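Skemida Opens Its Doors in Sollby to Show How Robots Learn to Pack Parcels

SOLLBY, 6 Jan 2018 – Skemida, a developer of automation for small warehouses, has invited customers, suppliers and neighbors to an open day at its workshop in Sollby. The guests could see the packing line which the company is building together with its partner Dulton, and they could put their questions directly to the engineers.

The program had 3 parts. In the morning, the visitors followed a parcel through the line, from the picking shelf until the label printer. After lunch there was a demonstration of the new gripping software, and the day was closed with an open discussion about work safety and training of the staff.

"Many small companies think that automation is only for the very big ones," said Grigore Nedelcu, managing director of Skemida. "They send maybe 1,000 parcels in one month and they believe that nobody will build a machine for them. We wish to build this machine, and we wish that they see it while it is still not finished. It is easier to change something now than after one year."

In total, 1,133 parcels went over the line during the test period that started in September. The results were presented by Aurelia Bălan, head of development. She explained that cartons of mixed size are still the biggest difficulty, and that the team has now 12 carton types in its test program. Soft bags will be added in the next step.

The company Mihăilă, which sells spare parts for household machines, will be the first customer to try the line in its own warehouse. The installation is planned for spring.

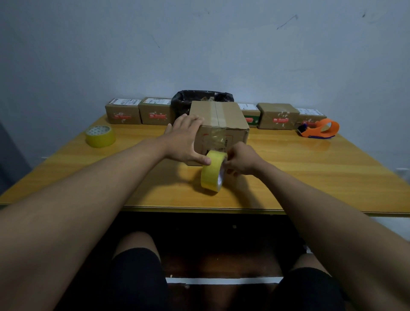

Closing a carton is the task to which Skemida gives the most attention at this moment. A person does it with two hands and almost without thinking, but for a machine each hand is a separate problem. One hand lies flat on the corner of the box and keeps it steady, while the other one holds the roll of yellow tape. "The holding hand is the one we have underestimated," said Aurelia Bălan. "If the box can turn on the table, the best tape head does not help us."

Companies that wish to visit the workshop or to send their own cartons for a test can make an appointment with the Skemida office in Sollby. Visits are free of charge and are offered to groups and to single persons.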